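Pellow Neighbours - Help and Advice
Home > Outdoors > Sales, swaps and stalls

Selling soft toys from a garden table - baskets, prices, keeping them clean?

Posted by Proritz, 9 replies hidden, 2 shown, 622 views

Hello all! I'm having my first ever garden sale in June and I'm far too excited about it. We've got a nice bit of sloping lawn with trees along it, and a folding table that goes on the flat part near the path. Most of what I'm selling is easy (books, jigsaws, a box of glasses), but I also have a mountain of soft toys from three children who have all decided they are now too grown up. Bears, rabbits, a very large whale, lots of those little round ones that don't seem to be any animal in particular.

I'd love to know how other people set theirs out. Do you line them up on the table or put them all in a basket and let people rummage? I've got two baskets I could use, one pale wicker and one black. And what do you charge? I was thinking 50p each but my sister says I'm giving them away. Also, do the labels stay on or come off? I'd cut half of them off before it crossed my mind that people might want them.

Last thing - is a whole day in the sun bad for them? The lawn gets it from breakfast until about 2 and there's no shade at all on that side.

Thank you, I've learned so much from this board already!

Hämäläinen
Top contributor, Outdoors

Oh, you'll have a lovely time, soft toys are my favourite thing to sell! Children go straight to them and the parents have to stop.

Basket, every time. When I lined mine up on the table they fell over all morning and the small ones ended up on the grass. In a deep basket they stay put, and a rummage is half the fun. Use the black one! Pale colours look wonderful against a dark inside, and pink ones especially seem to glow when the sun gets on them.

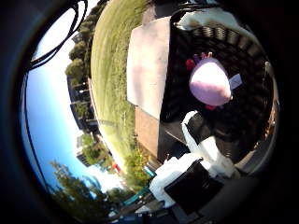

Durnent says the dark basket is fine for pinks and creams but hopeless for navy or brown, which vanish to the bottom and come home with you, so those want the wicker one or a spot on the table. I'd go along with that. Two baskets, sorted by light and dark, sounds fussy but takes five minutes.

Don't fill them too deep. Two layers is plenty, then top up from a bag under the table as they go. If you have a really deep basket, put a folded blanket or a cushion in the bottom so that everything sits higher up and small arms can reach.

Labels: leave them on! The sewn-in one has the washing instructions and the safety marks, and plenty of parents look for it before they buy. The ones you've already cut, don't worry, just put those in a cheaper pile and tell people if they ask.

Washing: I do mine in a pillowcase with the top tied, on a cool wash at 400 spin, and then they go on the line by the ears (sorry, rabbits). Give them a good two days to dry right through. The middles stay damp long after the outsides feel done, and a damp bear in a bag is a horrible thing to open. Anything with a battery or a squeaky box inside gets a wipe with a cloth instead.

For prices I do 50p for small, £1 for medium, and whatever I dare for the big ones. Your whale could be £4 or £5! Put him on the grass at the front where people can see him from the road. I sold 22 toys last summer and I still had people asking for more at packing-up time.

Please come back and tell us how it went, I want to hear about the whale.

Durnent

Only to add, one day in the sun won't fade anything. A week on a windowsill might. If you're worried, turn the basket round at lunchtime.

Check the seams and the eyes before you put them out. Give each eye a proper tug. If it moves, sew it tight or don't sell it. I wouldn't sell anything with beads in it either unless the stitching is sound.

Don't price them one by one. Pins are a bad idea with toddlers about and stickers pull the fluff off. One card on the front of the basket does it.

Bring change. Lots of 50ps.

Proritz (original poster)

Brilliant, thank you both! Black basket for the light ones it is, and I've just done the eye test on all the bears. Two failed and are on my sewing pile. The whale is going in the bath tonight as he won't fit in the machine - if anyone knows how long a whale takes to dry, do say.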